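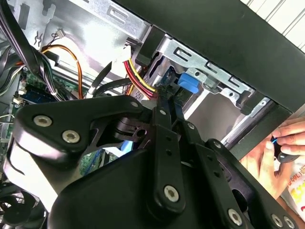
Vie associative | Comptes rendus

Parents de prématurés, antenne de Dredport — réunion du 2 oct. 2025

Présents : Natália Ďurica (anime), Dalibor Kratochvíl, Janka Pešek, Bradley Sugden. Excusée : Alžběta Skála.

1. Permanence en néonat. Le service est d'accord pour 2 après-midi par mois, salle des familles. Badges à demander. Janka prend décembre, pour la suite on verra.

2. Chambres pour parents qui habitent loin. Résidence Omerović propose un tarif, reçu trop tard pour en discuter. Dalibor rappele la gérante.
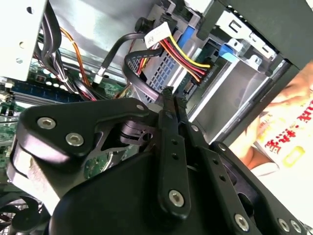

Bradley insiste : priorité aux mères sorties de maternité avant le bébé. Accord général.

3. Tire-laits. 10 en prêt, 2 pas rendus. Natália relance les familles — gentiment, par téléphone, pas de courrier.

4. Budget. 2 000 € en caisse. Remboursement des taxis : reporté, il manque les reçus.

5. Groupe de parole après la sortie. Demande de plusieurs papas, horaire du soir souhaité. Alžběta a écrit qu'elle voulait bien co-animer. A confimer avec la psychologue du service.

Divers : bonnets tricotés, stock suffisant, merci d'arrêter les dépôts à l'accueil.

Prochaine réunion : en décembre, date par mail.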